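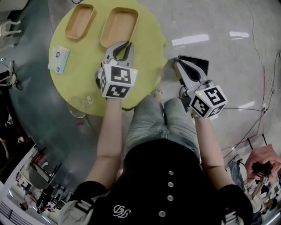

Second round with the handheld grippers

Filed under: Grippers, Bench Notes

I spent the morning at the round table with the Trudden pair, one in each hand, going over the same things I tried with the Ustotix set in May. Trays first, then the flat stuff.

The fingers get hold of a tray rim fine. Thin flat items are harder. With the Ustotix I dropped 6 out of 20. With these I dropped two, both on the right side, where my wrist gets tired before the left does.

Tracking was good as long as I kept the marker cubes turned up toward the head camera. When I rolled my hand inward it lost the pose and I had to start the take over.

Estrella Galindo wants to try them next with smaller hands. I'll post her numbers too.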